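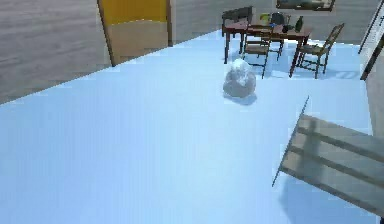 布鲁勒隆堂会长执会会议纪要

日期:2023年7月1日
地点:副堂二楼会议室
主席:努阿拉·努南(Nuala Noonan)
出席:萨米娜·巴洛奇(Samina Baloch)、达尼什·达尼亚尔(Danish Dhanial)、哈马德·米拉尼(Hammad Mirani)
请假:拉菲娅·巴洛奇(Rafia Baloch)
记录:萨米娜·巴洛奇

一、开会祷告及法定人数
主席宣读《诗篇》第一百三十三篇,米拉尼长老带领祷告。出席人数符合章程规定,会议有效。

二、通过议程
达尼亚尔执事提议将原第七项“斯托克代尔(Stockdale)布道点主日聚会时间”提前至第五项讨论。无异议,议程修订后通过。

三、确认上次会议纪要
四月份会议纪要更正一处:第四项中“查经材料由各小组自行选定”应为“查经材料由各小组提名,经教导组核定”。更正后确认,由主席签署存档。

四、上次会议待办事项
4.1 洗礼班讲义修订稿已交教导组。第二课“悔改与信心”仍缺经文对照表,由米拉尼长老补齐。
4.2 会友名册核对工作已结束。长期未参加聚会者单独列表,由牧养组联络,联络结果未出之前不作除名处理。
4.3 圣餐用品更换事项,供应方尚未回复,延至下次会议。

五、斯托克代尔布道点主日聚会时间
5.1 达尼亚尔执事报告:布道点目前的主日聚会与布鲁勒隆堂第一堂崇拜时间重叠,讲员及司琴无法两处兼顾。布道点同工书面建议将聚会推迟至下午2时。
5.2 讨论要点:
(1)下午聚会可由同一讲员证道,两处讲题一致,便于小组统一使用讨论提纲。
(2)部分有幼儿的家庭反映下午时段不便,需另行安排儿童主日学人手。
(3)场地租约未限制使用时段,但变更须提前14天书面通知业主。
5.3 决议:自通知期满后的首个主日起试行下午2时聚会,试行期满由达尼亚尔执事提交书面报告。米拉尼长老提议,巴洛奇姊妹附议,一致通过。
5.4 试行期间,圣餐仍在布鲁勒隆堂举行,布道点会友一并参加。

六、秋季讲道系列
6.1 教导组提交两个方案。方案甲为《以弗所书》逐段释经,重点放在第六章“神所赐的全副军装”;方案乙为专题系列,论试探、儆醒与祷告。
6.2 米拉尼长老认为,属灵争战的题目容易脱离上下文单独使用,会众中已有将疾病、失业一概归因于邪灵的说法,需要以整卷书信的脉络加以澄清。方案甲先讲第一至三章的救恩根基,再进入第六章,次序较为妥当。
6.3 主席指出,方案乙所列经文(《马太福音》四章、《雅各书》四章、《彼得前书》五章)可作为小组查经材料,与主日讲道配合使用,不必取舍。
6.4 巴洛奇姊妹提出,第六章十节至二十节的讲章应统一术语译法,以和合本为准,其他译本仅作参考。
6.5 决议:采用方案甲,方案乙经文编入小组材料。讲章大纲由教导组拟定,于系列开始前30天分发各讲员。一致通过。

七、小组查经材料印制
7.1 索尔泰克(Salteck)印务所报价两种装订:骑马钉及无线胶装,总价差额不大。会议认为胶装不便平摊书写,取骑马钉。
7.2 正文字号不小于现行材料,年长组另印大字本。
7.3 校对由拉菲娅·巴洛奇负责,须逐条核对经文引文及章节编号。主席会后与其确认。
7.4 决议:授权达尼亚尔执事签订印制合同,支出上限3,612元,由教导经费列支。一致通过。

八、代祷事工
8.1 现行代祷单由各组长分别汇总,格式不一,同一事项时有重复。达尼亚尔执事建议改用统一表格,分列“感恩”“医治”“家庭”“福音对象”四栏。
8.2 关于隐私:涉及病情、婚姻及经济状况的事项,须经当事人同意方可列入公开代祷单;未获同意者仅由牧者及长老代祷,不作书面流转。
8.3 决议:采用统一表格,由巴洛奇姊妹起草,下次会议审阅。

九、杰内克(Geneck)青年退修会
9.1 米拉尼长老报告:主题暂定“站立得稳”,信息共三堂,分别讲论身份、顺服与恒忍。
9.2 讲员须于会前提交信息大纲,由教导组审阅。分组讨论题目应能从经文本身作答,避免只谈个人感受。
9.3 未成年参加者须由父母或监护人签署同意书,未交回者不得随队。
9.4 本项仅作报告,无决议。

十、其他事项
10.1 有会友来信询问本堂对赶鬼事工的立场。会议同意由主席依据信仰告白及《堂会章程》附录乙草拟答复,经全体长执传阅后寄出。传阅期间请勿向会众转述草稿内容。
10.2 主日程序单所载奉献经文上月有误,“林后九章七节”误作“林前九章七节”。已通知排版同工更正。

十一、待办事项
努南:草拟10.1项复信;与拉菲娅·巴洛奇确认校对安排。
米拉尼:补齐洗礼班第二课经文对照表;跟进退修会信息大纲。
达尼亚尔:书面通知布道点场地业主;签订印制合同;继续联络圣餐用品供应方。
巴洛奇(萨米娜):起草统一代祷表格;整理第六章术语对照。

十二、散会
下次会议日期由主席另行通知。达尼亚尔执事结束祷告,散会。

主席签署:____________
记录签署:____________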